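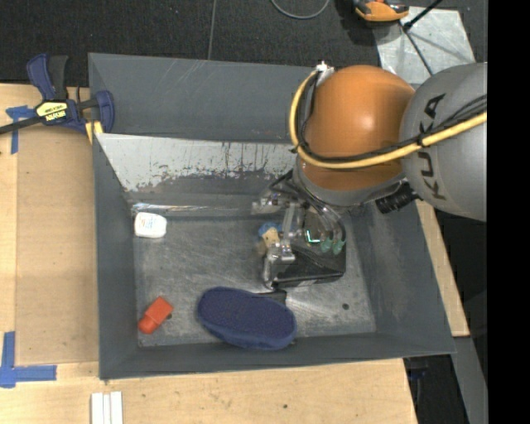 Ultau: bin-picking logs from a shared workshop

Ultau is a pile of recordings of a secondhand industrial arm trying to take household junk out of a metal bin, made in the Triltinbridge shared workshop over one long winter. It also includes the scripts that drive the arm, the scripts that apologize for the arm, and the label files. The bin stands on wooden work surfaces and a bar clamp bites its left edge, because a gripper that misses an object will happily try to pick up the bin. Blue tape on the wood marks where things go. If you build your own version, buy the clamp before you buy anything interesting.

Maintained by Rawiri Partington, who also sweeps up.

Status

Working, in the sense that a 1980s hatchback is working. Version 4 was posted January 21, 2024. The file format won't change again unless I find out I've been wrong about something, so read the changelog before you pull.

What you get

900 pick attempts, successes and failures both. Each attempt has its own folder with:

attempt.json -- target point, approach angle, gripper opening, outcome
joints.csv -- joint positions for the whole motion
overhead.png -- the bin before the arm moves
after.png -- the bin once the arm has backed off
notes.txt -- whatever I typed at the time, often nothing, occasionally swearing

The failures are not filtered out. Several people have asked for a "clean" version. You can make one yourself by keeping the attempts where outcome equals held, and then you can wonder why your model is so confident.

Why bother

There are far bigger grasping datasets, made by people with funding and matching lab coats. Most of them didn't help me much, as my bin is scratched and scuffed and my lighting is whatever the workshop has. I wanted something recorded in the same bad conditions I have to work in. If your conditions are also bad, you may feel at home.

The setup

The arm is a KUKA that was already old when I got it. Everything is cabled along the outside: one thick yellow cable over the last joints, a bundle of thin black ones tied to it, and hoses looped over the gripper with whatever slack I had the sense to leave. Check the slack with the wrist turned to both limits. I checked one limit.

The gripper is metal, with a linkage and a curved finger that comes down almost to the floor of the bin. It's good at reaching beside a thing and poor at reaching on top of it. Soft objects fold around it. Hard ones skate.

The controller sits on the shelf below and talks to a small PC running Hapeta, my motion wrapper. Hapeta takes a target point and an angle, checks them against the bin walls, and refuses most of what you ask. The refusals go in a log too, under rejected. They are dull reading but useful if you're tuning your own limits.

The camera is fixed and so is its calibration, until somebody leans on the mount. See Known problems.

The objects

Anything that fit in the bin and that I didn't mind losing. Fuzzy things, boxy things, bright plastic bits, small white containers. Nothing was bought for the purpose, and it shows. The object list in objects.csv gives each one a name and a rough shape class. The names are mine. "Slipper" is a shape class here, and covers anything oval and textured on top, whether or not you could wear it.

The classes are:

box
tube
slipper
tub
other

"Other" is larger than it should be. I got tired.

The two dark spots you'll find on the open floor of the bin in some overhead shots are part of the bin. An early version of the detector tried to pick them up with real dedication. They are now masked out in mask_floor.png, and you should use it.

How an attempt is recorded

1. Fill the bin by hand. Don't arrange things nicely. The arm will never meet a nicely arranged bin again.
2. Close the cell gate and check the stop button. Press it once and make sure the arm agrees.
3. Run capture.py to take the overhead shot.
4. Run propose.py, which picks a target. You can override it by clicking, and the override is saved.
5. Run go.py. Keep your hand near the stop.
6. Wait for the arm to back off, then label the outcome.

Outcome labels

held -- object left the bin and stayed in the gripper through the hold
dropped -- object left the floor and came back
pushed -- object moved but was never lifted
nothing -- the gripper closed on air
bin -- the gripper got hold of the bin

The last one happened more than I'd like. Those attempts were stopped by hand, and their joint logs end early.

The hold is 4 seconds. I picked that number by getting bored at 5.

Splits

135 attempts are set aside for testing, listed in test.txt. They were chosen by session, so a bin full of the same objects never shows up on both sides. Please don't reshuffle. If you do, say so when you post your score, and I'll be polite about it.

Known problems

Reflections. The floor of the bin is bare scratched metal and there's a glossy strip at the far edge that throws the light straight back. Detectors love it. Painting the bin would fix this. It would also make the first half of the dataset useless, so the bin stays as it is.

Camera drift. In 18 attempts the camera had been bumped and I didn't notice until later. They're marked drift: true in attempt.json. I left them in because the joint data is fine. Don't train a detector on them.

Far corners. The walls slope, so the wrist runs out of room before the finger reaches the corner. There are very few held labels back there. That's geometry, and no amount of training will talk the wall into moving.

Labels. All of them are mine. The line between pushed and dropped depends on how charitable I was feeling, and I get less charitable after dinner. If you relabel a batch, send it over and I'll add it as a second column.

Timestamps. The PC clock was wrong for most of February in the first season. Order is correct, times are nonsense.

Running it

You don't need an arm to use the data. Python and the usual array and image libraries will do. Run check.py first, which makes sure every folder has its files and complains at length if one doesn't.

If you do have an arm, don't run go.py against it as it stands. The limits in limits.yaml describe my bin, in my corner, at my table height. Measure yours. Start at the lowest speed, with the bin empty and the gripper open, and watch the cables instead of the gripper. The gripper will get all your attention anyway.

replay.py will play back any attempt in a simple viewer. It draws the arm as sticks. I'm told this is charming.

Related

Grostau is the sorting half of the project: same arm, but it has to put things down somewhere on purpose. It's in a separate repo and in worse shape. The attempt folders use the same layout, so your loader should work on both once I've uploaded it.

Changelog

v4 -- added rejected logs, added drift flag, renamed "shoe" to "slipper"
v3 -- floor mask, test split by session
v2 -- fixed gripper opening, which had been recorded in the wrong units
v1 -- gripper opening in the wrong units

License

Use it for anything you like, with credit. No warranty on the data, the scripts, or the clamp. If you publish something with it, I'd like to read it, especially if it went badly.

Contact

Open an issue. I check them when the arm is cooling off -- or when I am. Bug reports that include the attempt folder name get answered first. Reports that say "it doesn't work" will be forwarded to the arm.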